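Why I Would Rather the Machine Stopped

I have spent a good part of my working life among laundry machines, and I am fond of them, as one is fond of an old dog that sometimes bites. So when our folding gripper at Tarwood kept its jaws shut one afternoon in July, with Helmi Kettunen's sleeve caught in them, I was more sad than surprised. She was unhurt, thank goodness! The software reported a good grasp, all the same, and went on reporting it for 47 seconds.

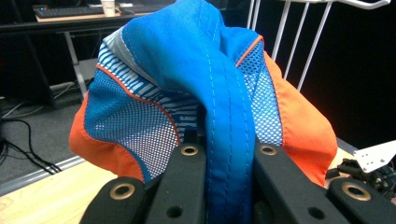 My quarrel is with that word "good". To a gripper, cloth is cloth, and I do wonder how we ever expected it to tell a cuff with an arm inside from the washing. Consider what we ask of it: orange panels, mesh, a stitched blue strip, all pinched up into one tall fold between black jaws, and every layer giving way differently. Tobias Gallagher wants a finer sensor, and I wish him well with it. I would sooner have a dull rule that the jaws open whenever the pull is odd, even if we drop 14 garments in every 1000 and poor Paavo has to pick them up off the floor.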